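Does paying for a recovery program get a bowler back on the field sooner?

Maybe. Stirndale Cricket gets asked this a lot, mostly by people who have just seen an ad. Ask any clinic how many of its bowlers it counted, and for how long.

What about the Andano shoulder plan?

It claims 1,326 players "returned to play." Returned to what? One over in a friendly seems to qualify. We'd want to know who was still bowling 364 days later, and the brochure doesn't say.

My surgeon says September. Should I put my name down?

You can register. Selection is another matter. We ask for a signed clearance and two net sessions without pain. A date picked months ahead is a guess, even a good one.

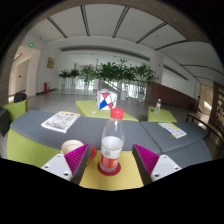
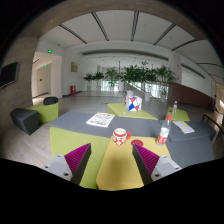 Tables and drinks in the seating area

Can I bat while I wait to bowl?

If your clearance says batting. "Light activity" doesn't count, and we have sent three of those letters back this season.

Do I have to use the Datport app to log my overs?

No. A notebook works. The app's "readiness score" looks precise, but we haven't found anyone who can explain how it's worked out, and we don't pick teams from it.

Will I lose my place on the squad?

You might. Clubs that promise to hold a spot for a full year usually haven't checked with their captains. We will keep you on the mailing list and at half dues.

Page last checked July 12, 2018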